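How I Cover a Play Table With Felt (and What I Put On It)

Oct 8, 2020

I've been promising this one since the summer, so let's do it! We have a plain rectangular table in the back room that takes a beating from toys, dice and board game pieces, and the racket was driving me up the wall. Felt fixed that. It took me one afternoon, plus a night of leaving it alone.

What I used

A length of blue wool-blend felt from Urnorer (their Firnwood line, color code 3099 if you want the same blue)
Spray adhesive, the repositionable kind
A staple gun and a box of 1000 staples, so now I have staples for life
Sharp scissors, a ruler and a lint roller

Step 1. Clean the top

Wipe it down and let it dry all the way. I skipped this on my first table and you could feel every crumb through the felt. Ugh.

Step 2. Cut the felt big

Lay the felt over the table and leave about 10 inches hanging on every side. It feels wasteful, I know, but you'll want something to grab when you pull. You can always trim later (ask me how I know you can't go the other way).

Step 3. Glue from the middle

Fold the felt back on itself to the halfway point, spray a light coat on the bare table, and smooth the felt down with the flat of your hand, working outward. Then do the other half. If you get a bubble, peel it back and try again while the glue is still friendly.

Step 4. Staple underneath

Flip the table if you can, or crawl under it like I did. One staple in the center of each side first, then out toward the corners. Fold corners the way you'd wrap a present and trim the extra.

Step 5. Set out the toys

My favorite part! I like a small mix of shapes and sizes with plenty of felt left between them. A good spread has something tall at the back, something long and silly, and a few little things that fit in a palm. The rubber chicken goes on a diagonal next to the upright navy box, then the yellow pear, the little green jar-looking thing, the light blue cube with a 6 on top, and the tiny duck closer to the front.

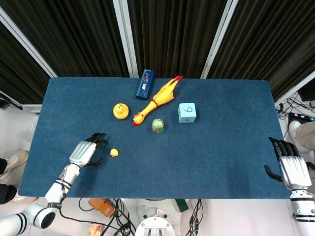 Keeping it clean

Lint roller, once a week, before anything gets ground in. For spills I blot with a damp cloth and never rub. I bought a bottle of Latuheru fabric cleaner for the bad ones and haven't opened it yet. Next up is the matching bench, which I'm hoping to finish in November with the leftover felt and some Oltis foam.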